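How to Budget for a Robotic Hand and Workstation

By Fitriani Chin
Jul 17, 2018

This guide covers the purchase of one robotic hand with fingers, the arm it bolts to, and the bench it works at. It is written for small workshops and teaching labs buying for the first time. I do the equipment planning at Dirnley, and the steps below are the ones we follow.

Prices are in pounds and leave out VAT unless stated.

Step 1. Write down the jobs first

Before asking for a quote, list the objects you want the hand to pick up. Give each one a weight, a size at its widest point and a note on how it must be held. Eight objects is enough for a first list. If every item on it can be held between two flat jaws, buy a two-jaw gripper and stop reading. It will be cheaper, lighter and easier to mend.

A hand with separate fingers makes sense when the objects vary a lot in shape, or when the work is research into grasping itself.

Step 2. Check the arm can carry it

Arm makers quote a payload at the flange. The hand, the adapter plate, the wrist camera and the cables all come out of that figure before you lift anything. Add them up from the data sheets and subtract.

Our first plan paired a Stero arm with a Zornemska hand. The sum left us less than half the payload we had written in the bid, and we had to go up one arm size. Do this step before you ask for money, as a change of arm usually changes the controller and the base plate too.

Step 3. Ask for a full quote

A headline price often covers the hand alone. Ask the supplier to list each of these on its own line:

Hand, stating left or right
Adapter plate for your arm
Power supply and cables
Software licence, and whether it is yearly
Spare fingertips
Training day
Delivery and insurance
Warranty, and what it excludes

Get the lead time in writing. Ours was 19 weeks, against the much shorter time we had been told over the phone. If your funding has to be spent by the end of February, work backwards from there.

Step 4. Ask how repairs work

Fingers hit things. Ask whether a single finger can be swapped on site or whether the whole hand goes back to the maker. Ask who pays the carriage. Georgiou, the dealer we bought through, would lend a hand during repairs only if we had taken the service plan, and the plan had to be bought with the hand.

We put aside £3000 for repairs in the first year. Keep this as a separate line in the budget so that it does not get spent on tooling.

Step 5. Cost the bench

The bench is the part most often left out. Allow for:

A rigid table, bolted down or heavily weighted
A work surface the fingers can touch without damage
Lighting that does not change through the day
An emergency stop within reach of the operator
Cable guides along the arm
Shelving for test objects

Cloth and soft matting are cheap and worth ordering in more than one thickness. They do crease, so buy enough to replace them. A mat that moves during a grasp will spoil the trial, and clips or tape should go on the same order.

Plan where the camera goes at this stage. A camera at the wrist travels with the arm and gives a close view of the fingers, but the hand takes up a good part of the picture. A second camera on a fixed stand sees the whole bench. Budget for both if you can, along with a mount for each.
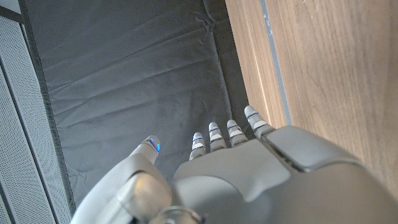 Should we buy a second hand at the same time as a spare?
Wait until the first has been in use for a few months. Put the money towards spare fingertips and the service plan, and look at your repair records before ordering another.

Step 6. Budget for people's time

Someone has to install the software, set up the cameras and write the first working routine. We booked 60 hours for this and used all of it. If your own staff are doing the work, put their hours in the budget at the normal rate. If the supplier is doing it, ask for a fixed price and a written list of what will be working when they leave.

Include time for the risk assessment. It needs to cover the arm, the hand and the objects together, and it should be signed off before anyone runs the arm at full speed.

Step 7. Put the budget together

Use five headings: hand, arm, bench, staff time and repairs. Under each, write the quoted figure, the date the quote runs out and the name of the person who gave it. Mark any line that is still a guess.

If the total is too high, cut in this order. Drop the second camera first, then the training day if somebody on the team has used the same controller before. After that, look at a smaller arm, which means going back to Step 2. Leave the repair money and the emergency stop alone.

Send the finished sheet to the supplier before you place the order and ask them to confirm the part numbers. We found a wrong adapter plate on ours at that point, and changing it cost nothing.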